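Plellow two-arm picking cell: a review after one season
27 Aug 2019

Kerkside has had the Plellow cell on trial since June, next to the existing grape packing line. Løken supplied the arms and Tistado the control software. This review covers daily use and the effect on the packing staff. Purchase cost is left out, as the terms are still being agreed.

Build quality is good. The metalwork is powder-coated and wipes down easily with a damp cloth. The coating hides scratches but glares under strong light, and we had to move one lamp before the wrist camera gave steady results.
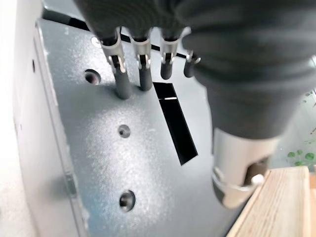
Speckled grey panel with its punched holes and slot, seen from the wrist.

Setting up took 12 working days against the 2 quoted. Most of that went on teaching grip force. The supplier's default was set for firm fruit and had to be lowered for grapes — the manual gives this one line on page 51.
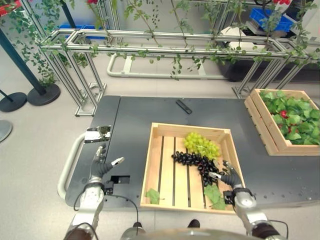 Handling and staffing

Bunches are gripped by the fruit, with a metallic fingertip in among the berries. Our packers lift by the stem, and several objected to the change on the first morning. Their objection was fair: bloom is rubbed off, and for top-grade boxes we still pack by hand. For second grade the cell is acceptable.

No posts were cut. Two packers moved to checking and crate supply, which means less bending but more standing in one spot. They asked for a stool and a rota, and got both. The stop button should be nearer the checker's side. Training is set at 50 minutes per person, too short for anyone new to the line.

Noise is low enough for normal talk. Cable routing needs work; loops near the arms catch on sleeves during cleaning.

Suitable for: mixed lines with a steady second-grade volume.
Less suitable for: premium table grapes, or sites without a spare person to supervise.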